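Einführung in die Verpackungswirtschaft
Skript zu Sitzung 4: Was Recyclingquoten messen

Die Quote für Papier gilt als Erfolgsgeschichte. Man sollte zuerst fragen, wo gezählt wird: am Sammelbehälter, am Eingang der Sortieranlage oder an der Papiermaschine? Je früher, desto schöner die Zahl. Störstoffe und Feuchtigkeit werden am Behälter mitgewogen.
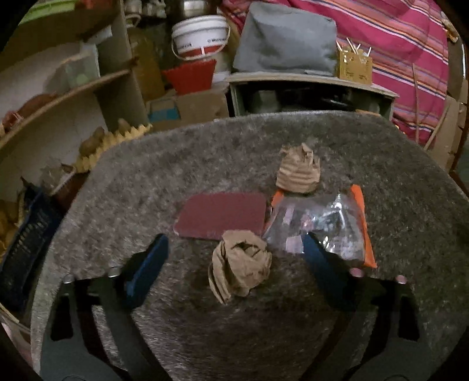

Abb. 1: Zerknülltes Papier, braun

Rechenbeispiel (Fallstudie Odbridge): 200 t gesammelt, davon 70 t aussortiert oder als Faserverlust verbucht. Der Betreiber meldet trotzdem die volle Menge. Sivakumar hält das für vertretbar, Dissanayake nicht. Ihre Einwände bitte bis zur Übung lesen, vor allem den Abschnitt zur Bilanzgrenze.

Zweiter Streitpunkt ist die Faserlänge. Fasern werden bei jedem Umlauf kürzer, die oft zitierten Umlaufzahlen stammen aber meist aus Laborversuchen. Auf gemischtes Altpapier lassen sie sich kaum übertragen.
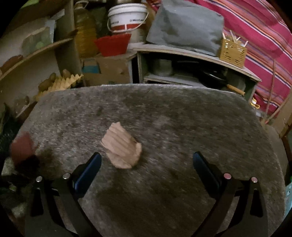
Zuletzt geändert: Januar, 16:39 Uhr

Aufgabe: Berechnen Sie die Quote für Odbridge an zwei Messpunkten. Welche würden Sie veröffentlichen, und wer hätte etwas davon? »Die Umwelt« reicht als Antwort nicht.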